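Mustuvero padded headboard bed: our review

We bought this for the spare room in February. It came in two boxes and took 43 minutes to put together, and the Allen key supplied was too short for the corner bolts. The cream floral bedding is our own and was not included.
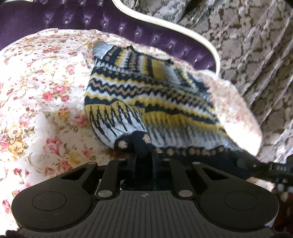

Does the headboard need its own wall fixings?
It bolts to the side rails at two points and needs nothing on the wall.

We had a plain Rellumitz before, and this one is firmer to lean on when reading. It creaked for the first week until I tightened the bolts.

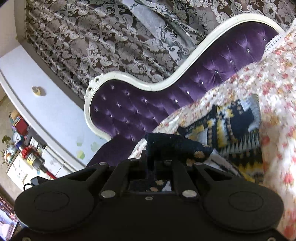 Dust is the main drawback. It settles in the folds, and a brush attachment works better than a cloth. Delivery was around two weeks, on a Monday morning.
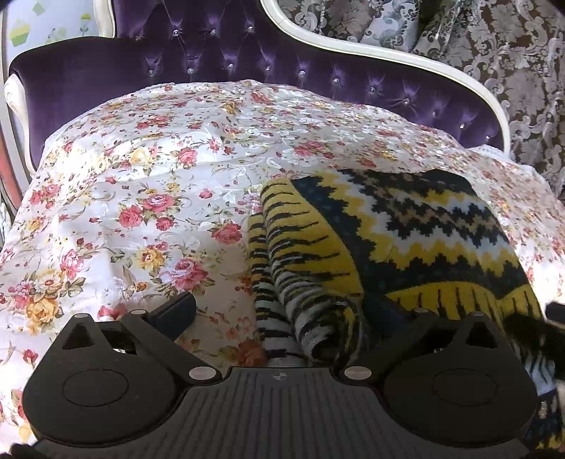
The purple tufted headboard with its sparkly buttons and cream-white surround.

Four stars, one off for the Allen key.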